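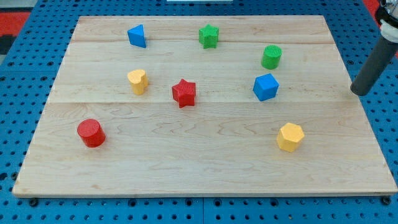 1/31/18, workshop, blocks and board

I write this down the same evening, while I still remember the order of things. Tomorrow the big table is needed for the Tanby frames and I will have to put everything away in boxes.

Board first. It is maple, three planks joined edge to edge, from the pile that came from Vaher in the autumn. I wanted two seams only, and I wanted the widest plank to be at the front, where the child sits. The grain there is the strongest, wavy and a little golden, and I find it pleasant to look at. A colleague thought it is too lively and that small parts will get lost on it. With blocks in such strong colours I don't see this danger, but I note the opinion.

Glue was the ordinary white one. I left the clamps on for 4 hours, which is more than the bottle asks. The seams are closed. With the fingernail I can feel the one nearer to the middle, very little, and the far one I can't feel at all. I will scrape the middle one once more and then go over the whole face with 240 paper. Not with the machine. Last time the machine made a shallow place near the joint and I saw it only after the oil.

The board has a very small rock when it lies on the bench. On the blue pegboard table it lies flat. I think therefore that the bench is guilty and the board is innocent, but I must check with the long straight edge in the morning before I say this to anybody.

Finish: not decided. I have two pieces of offcut from the same planks, one with hard wax oil and one with soap. The oil makes the maple more yellow than I would like, and the yellow block then has less contrast. The soap keeps it pale but it asks for care again every few months, and a nursery will not do this. For Nandano I am afraid it must be the oil. Perhaps there is an oil with a little white in it. To ask.

Now the blocks. The surface is the fine ribbed one that we agreed on after the smooth ones were judged too slippery. I held each of them for a while with closed eyes. The ribs are good for the fingers. They are less good for cleaning, I think, and somebody should do the jam test before we make a larger number.

Shape by shape:

Heart, yellow. The best one from the whole set. The two round parts fit well under the thumb and it lies quiet on the board.

Stars. I have one in green and one in red. I like the points clear like this, but they are a bit sharp if you close your hand hard. I would round the tips by 2 mm on the next drawing and leave the inner corners as they are. When the light comes from the side, the top of the green one is so bright against its sides that you can read the shape from across the room. This is a good argument for keeping the top completely flat.

Cylinders, green and red. The top of the green one has ridges too, and I ran a coin over it and it makes a noise like a small comb. Children will discover this in one minute. I don't know if the teachers will be thankful.

Cube, blue. Nothing to say, a cube is a cube. It is the only one which everybody in the workshop picked up without thinking.

Triangular prism, blue. It stands upright without trouble. The corners have the same problem as the stars, but less. If we round the stars we should round this one also, otherwise they don't look like one family.

Colours. There are two of each: blue, green, yellow, red. I asked myself if the shapes should go together with the colours, so that all stars are red for example. For learning the names of colours it is better that they do not go together, because then the child can't guess the one from the other. So the star in two colours is right, and I would do this with more shapes. The game sheet from Ikivo says only "find the same", and it doesn't say the same what. This is an open question which can be used in a good way, first by colour, then by shape. But the sheet should say it clearly to the adult.

Spacing on the board. I tried to put them in straight rows and it looked like a shop. Spread freely, with a hand's width between, it invites more to touch. If we draw positions on the board (I know there is a wish for this) I would burn them very lightly, and not in rows. My own preference is to draw nothing. The board is nice and it can be used later for other things, also for bread.

Price, only as a reminder. The quantity in the request is 112 sets. The mould was calculated for 1,000 pieces of every shape, so we would stay with a lot of hearts on the shelf. I have no solution for it today.

To do:
- straight edge on board and on bench
- scrape middle seam, 240 by hand
- ask for the oil with white
- new drawing, star tips and prism corners
- jam test, also with felt pen
- sentence for the game sheet, I will try to write one and somebody please correct my English
- weigh one block of every shape, I forgot it today

Added later: the front edge of the board is still raw from the saw. I want a small bevel there, only so much that the forearm doesn't feel it. The plane is at the sharpening, so this waits until it is back.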